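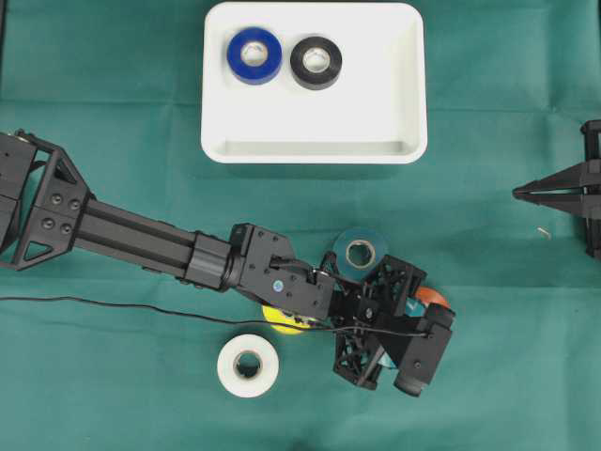
Packing and Kitting Working Group
Minutes, March meeting, 2:00 p.m., Dotell workroom

Present: Gemma Greenwood (chair), Bañez (stores), Asis (bench setup), one representative from Jultix
Apologies: none received

1. Minutes of the previous meeting
Accepted with one correction. Under item 3, "tape tray" should read "tape rolls." The tray was not on order at that time.

2. Electrical tape stock
Bañez reported 1433 rolls on the shelf at the last count, against 1230 on the stock sheet. The difference was traced to a Jultix delivery that was signed for but not entered. The sheet has been corrected.
Blue and black continue to go out fastest. Yellow is used mainly for marking. Dark teal is slow, and 172 rolls remain from the first order. Agreed that no more teal will be bought until that figure is below 50.
Action: Bañez to change the reorder levels.

3. Bench layout
Asis presented the layout for the tape bench. The green cloth covers the full work surface. The white rectangular tray goes at the back, near the center, and rolls are placed in it lying flat, in a single layer. Stacking on edge was discussed and rejected, as rolls on edge travel when the tray is lifted.
Gemma Greenwood noted that teal rolls are hard to pick out against the green cloth. Asis has a gray cloth of the same size and will compare the two. The Jultix representative asked whether the tray could be changed instead. It was pointed out that the difficulty arises before the rolls reach the tray, and the white tray is to stay.
The cloth also holds its fold lines after storage. A roll set down on a crease may not sit level. Cloths will be kept on a tube from now on and pressed if needed.
Action: Asis to compare cloths and report. Asis to obtain 4 storage tubes.

4. Tray contents
Discussion of whether each tray should hold one color or mixed colors. Bañez prefers one color for ease of counting. Asis prefers mixed, as this matches what goes into the kits. Agreed to use mixed trays on the bench and single colors on the shelf.
Part-used rolls are not to go into trays. They go in the drawer under the bench with the end folded over.

5. Labels
The Jultix rep will send a sample label for the inside of the core. Size to be confirmed by Bañez, who will measure the cores of the blue and black rolls first.

6. Any other business
The key to the stores cabinet has been moved to the hook inside the workroom door.

Meeting closed at 2:50 p.m. Next meeting in April, same room.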